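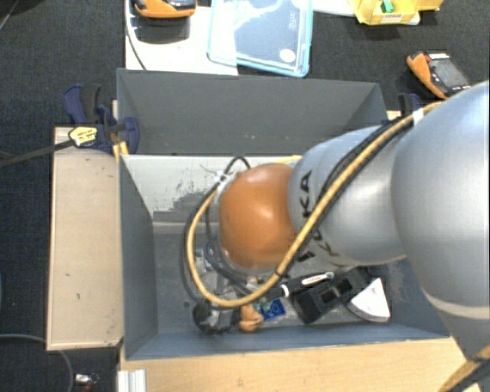

Re: [cell-maint] Dress pack on the bin cell, cable loop at the wrist

Print this message | E-mail this message

List: Wotdale cell maintenance
Date: 25/11/2023

> We are setting up a second cell at Nokness to match yours. Two things
> are unclear from the October notes. How much slack do you leave in
> the yellow cable at the last joint, and is the bin bolted down? Ours
> moves when the fingers touch the wall. The arm has also stopped on
> cable drag when the wrist turns fully one way.

Slack first. The yellow cable runs along the top of the arm, crosses the smaller link, goes under the orange joint cover and makes one wide loop round the far side of it. The black cables follow the same path. Our loop is 437 mm measured along the cable from the white band to the tie below the cover. Anything shorter pulled tight at the end of wrist travel.

Fix the bundle at the band and at the black tie only. The zip ties on the upper left of the cover should be left finger-loose until the wrist has been run through its full range at 6 per cent speed. Tighten them after that and trim the tails. Ours are still untrimmed.

The bin is not bolted. It is held at the rear corners with two bar clamps, with small pieces of wood at the corners. Check the clamps every 16 hours of running. If a clamp has been moved, teach the bin corners again before any pick.

For the drag stop, do these in order:

1. Jog the wrist to both ends with the fingers clear of the bin walls.
2. Watch the lowest point of the loop. It must stay above the fingertips.
3. Reset the tool load. The cable weight counts towards it.
4. Run 86 picks with mixed parts before going back to full speed. We use a small circuit board, a black case and a few odd shapes.

The Skosila bracket does not fit over the joint cover. Do not order it.

Reader comments (2)

Bodin site: We had the same stop. Step 3 cleared it. Our load figure had been set with the cables off.

Nokness site: Loop lengthened to match. No stop so far today. Bin still creeps a little at the front, will try a third clamp.

Contact the list owner | Copyright Wotdale | Back to top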